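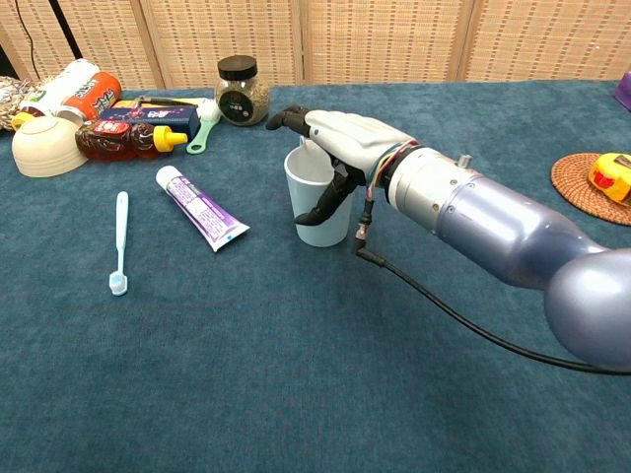 plastic cup, pale blue. cart or trash? get to it in a minute

ok thread on the new trash rules in Tridunley bc my inbox is the same question over and over. typing this on lunch so forgive me

starts Monday. yes THIS Monday. the postcard said "spring" which, thanks, very useful

short version: 2 carts. gray one for trash, green lid for recycling. your old cans don't get picked up anymore, even if they're nice, even if you put your house number on them with the good paint

Jakex is the hauler now. The old phone number still rings but it goes to a guy's voicemail and he is tired. use the number on the cart lid

cost is $108 a year, comes on the water bill split over the quarters. renters, check your lease before you pay it. mine says landlord covers "refuse" and I'm going to hold him to that word

pickup day depends on which side of Manole St you're on. north side Monday, south side Thursday. If you are ON Manole it goes by your even/odd number and I've now heard it both ways, so call

carts out by 6 am. Not 7. The old truck came at 9:30 and we all got lazy incl. me

leave space between the carts, arm's length or so. and lids closed. if the lid's propped open by a pizza box they can skip you and leave a tag

speaking of pizza boxes. clean half goes in recycling, greasy half in trash. rip it down the middle. takes a second

now the stuff people keep asking. this is from the sheet they handed out at the town hall table, plus what I got from the office by phone, plus some stuff I got wrong in February and am now fixing

cups: hard plastic cups are TRASH here. I know. I know! the number on the bottom doesn't matter, they go by shape. bottles, jugs, tubs yes. cups, plates, forks no. if it's a good cup just keep using it or put it in the free bin at the thrift

that one was my mistake, I told everybody cups were fine. sorry. I'd been doing it wrong for years and felt great about it

bottles: empty, quick rinse, cap back ON. this is the opposite of what we all learned in school. loose caps are too small and fall thru the sorting screens. Cap on = cap gets recycled

cans: yes always. don't crush them. flat cans get sorted as paper, apparently, and then the paper people are mad

food bags: chip bags, rice bags, noodle bags, frozen veg bags, anything crinkly or filmy. Trash. Doesn't matter if it has the little arrows on it. the store drop off box takes SOME of the stretchy kind but not these

string, twine, cords, hoses, xmas lights: trash, or better, keep it out of both and reuse it. The word they use is tanglers. it wraps around the rollers and they have to shut the whole line down and send somebody in with a knife. never ever in the green lid cart

pretty much every junk drawer / pantry cleanout is a mix of these, so sort before you carry it out not after. standing at the curb in slippers at 5:50 trying to decide is no way to live
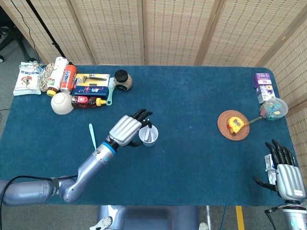

Costel Munteanu: the cap thing can't be right, Drirncombe still says caps OFF and isn't it the same trucks? I've got a bag of caps in my garage from years of doing this

same trucks, different sorting plant! I asked about that. Drirncombe's stuff goes the other direction on the highway, to the old place with the hand line. ours goes to the newer one. so you're both right depending on which sign you're standing next to

the bag of caps though... trash, I think, unless a school wants them for an art thing. ask the elementary, they took my egg cartons

ok more

glass: NOT in the cart. at all. there's a dumpster for it behind the fire station, brown and clear and green all together, lids off. This is the part I'm grumpiest about. Half the town isn't going to drive jars to the fire station and I told the board so

I'd like it on record that I was nice about it

yard waste: nothing changes. paper bags or a can with a sticker, April thru November. no plastic bags, they will leave it

batteries. please. no batteries in either cart. there was a fire in the back of the old truck last year on Cutler, some of you saw it. hardware store has a bucket by the key machine

paint: if it's dried out solid, trash with the lid off. If it's wet, wait for the drop-off day in June, or stir in kitty litter and let it sit. cheap litter works best, the fancy stuff just floats there

mattress/couch: call first, there's a fee, I don't have the new fee. old one was $15 and I doubt it went down

medical sharps: the pharmacy takes them in the red container. don't put them in a soda bottle in recycling. people sort this by hand at the end of the line, real people with real hands

if you get a tag on your cart: yellow is a warning, orange means they left it and you have to fix it before next week. no fines till fall. I asked twice and got the same answer from 2 different folks so I believe it

small cart option: yes there is one! it's not on the postcard. same price, which is dumb, but if you live alone or can't push the big one up a gravel drive you can ask for a swap. form is at town hall, left side counter

walk-up service for folks who can't get a cart to the road: also exists, also not on the postcard. You need a note. they were kind about it when I called for my aunt, whole call was maybe ten minutes

Pieter Martens wants to know what happens to the old cans. town will take metal and plastic ones at the garage on Saturday morning. or drill holes in the bottom and grow potatoes, that's what I'm doing with mine

(drill more holes than you think. last yr I made soup)

apartments over 4 units: none of this is you, you have the dumpster, your manager has a contract. but the cup/twine/bag rules are the same since it all ends up at the same plant

somebody said the recycling "all gets dumped anyway." I asked the plant lady straight out. she said cardboard and cans sell, milk jugs sell, the rest depends on the month, and dirty loads are the ones that get dumped. So a peanut butter jar with an inch of peanut butter in it can wreck the cardboard under it. scrape your jar. give it to the dog for a bit if you've got a dog

you don't have to get it sparkling btw. swish some leftover dishwater around. no one is inspecting for shine

and no bagging your recycling!! dump it in loose. a tied bag gets pulled off as trash w/ everything still in it, they don't open them

still don't know: what happens on holiday weeks. office said slides a day, website says doesn't slide. I'd put it out the normal day and leave it there

also don't know whether the alley behind the laundromat gets served from the alley or the street. Trucks are wider. if you live back there call Jakex before the weekend, the line gets bad on Mondays

there are 200 spare printed sheets at the library desk, big type, Spanish on the back. grab one for your neighbor who isn't online. tape it inside the cabinet over the can, that's where mine is

edited to fix: I had the sides of Manole St flipped when I first posted. north MONDAY, south THURSDAY. it's right up there now. sheet at the library is dated 4/27/22, if yours has an older date on it toss it (recycling, it's paper)

lunch is over. put questions under this one and I'll get to them tonight after practice

oh and write your house number on the carts when they come. they're all identical and the wind on our hill is no joke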